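Why Does Ginger Look Like That?

Kitchen Questions for Curious Kids, from the Riker Children's Pages

Somebody comes home from the store and puts the bags on the table. Most of what comes out makes sense. Apples are round. Bread is shaped like bread. Then out rolls a lumpy tan thing that looks like a foot from a very small dinosaur, and everyone acts as if this is normal.

It is normal. It's ginger, and it grew underground, where there are no mirrors.

Is ginger a root?

Almost everyone calls it ginger root. Plant scientists will tell you, whether or not you asked, that it's a rhizome (say RYE-zome). A rhizome is a stem that decided to travel sideways under the soil. Real roots grow down from it and leaves shoot up from it. Every so often the stem sprouts a new bump, the bump grows its own bumps, and pretty soon you have something shaped like a hand with the wrong number of fingers.

Those bumps have a job. Each one can have a bud on it, and a bud can turn into a new plant. If you break a piece off and bury it in a pot of warm, damp soil, it may grow. It may also sit there doing nothing for weeks. Ginger is never in a hurry.

Then what is a real root?

A carrot is one. So is a radish, mostly. The plant makes sugar in its leaves and sends it down to be stored, and the bottom of the plant swells up like a balloon. The plant is saving that food to make flowers and seeds later on. Then we come along and put it in soup, and the plant doesn't get a vote.

Turnips and radishes belong to the same big family as cabbage and mustard, which explains why a raw radish bites back. Some radishes are little and red. Others are white and as big as a softball, or bigger. The sharp taste is the plant's way of telling bugs to go eat something else. It works on bugs and also on a lot of second graders.

And potatoes?

Potatoes are sneaky. They grow underground, they're brown, and they're covered in dirt, but they aren't roots either. A potato is a tuber, a fat lump on the end of an underground stem. The little dents are called eyes, and each eye is a bud. Leave a potato in a dark cupboard long enough and it will start growing arms, usually right before company comes.
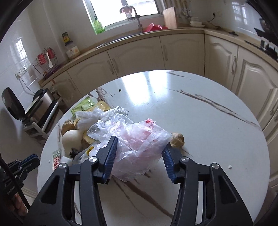 Unpacking the groceries: ginger on the right, a big round white vegetable on the left, and plenty of crinkly bags.

Try it yourself

Next time there are groceries on your table, ask if you can help put them away. (Grown-ups may need to sit down when they hear this.) Pick out anything that grew underground and look for buds, thin hairy roots, and rings around the skin. Rings on ginger are scars where tiny leaves used to be.

Ask a grown-up to cut a slice of ginger and smell it — the sharp, lemony smell comes from oils inside. Taste a piece no bigger than your fingernail. Have water ready.

Onions, by the way, are bulbs, made mostly of leaves. We'll get to onions another day.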